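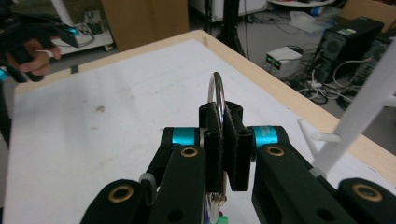
**Week 5 handout – Rings, clips and small findings**
Bunby Workshop Course, Berkwood room

Welcome back! Last week was all flat sheet and straight cuts, so this one is a treat: we get to work with round things. Rings look like the simplest parts in the whole kit, and I think they're the most fun once you start paying attention to how they sit, how they hang and what they do to whatever is clipped onto them.

## What we mean by a ring

For this course a ring is any closed or nearly closed loop of metal that other parts hang from or slide along. Key rings, binder rings, curtain rings and the little jump rings in jewelry all count. A thin ring is easy to lift and easy to thread, but it also bends out of round if you squeeze it across the middle. Thick rings forgive you. Thin ones teach you!

Some words we'll use all session:

- **Gauge** – the thickness of the wire. Higher number, thinner wire (yes, it feels backward).
- **Join** – where the two ends meet. It may be soldered, butted or overlapped.
- **Round** – how close the ring is to a true circle. Check it on the mandrel.
- **Finding** – any small working part attached to the piece: clips, clasps, hooks, bails.

## Holding a ring upright

Pinch it by the flat sides, so your two fingertips face each other through the wire. Keep the pressure light. If there's a clip on it, let the clip swing to the bottom and settle before you do anything else. A ring with a clip has a heavy side, and it will turn in your fingers to show you where that side is. I could watch this all afternoon.

Try it three ways:

1. Bare fingers
2. Cotton gloves
3. Flat pliers with padded jaws

Write down which one let the ring roll. Most people are surprised by the gloves.

## Opening and closing

Never pull the ends apart sideways. Twist one end toward you and the other away, add your clip, then twist back past center and let it spring to meet. Run a fingernail over the join. If it catches, go again.

## Surfaces

Work over something pale and plain so a dropped part shows up. A white sheet is great, and old smudges don't matter a bit. Sort loose findings by color before starting – greens with greens, purples with purples – and keep them well inside the rim of the table.

## Finishing

Start with 500 grit on the join only, move to 800, then 2000. Go to 4000 if you want a real shine (you will want a real shine). Wipe between grits with a clean corner of cloth.

## For next time

Bring one ring from home with something hanging on it. Read the Cheema notes on spring wire, pages with the blue tabs, and have a look at the Distdale sample cards by the door. Chains are next – bring your patience and your good glasses.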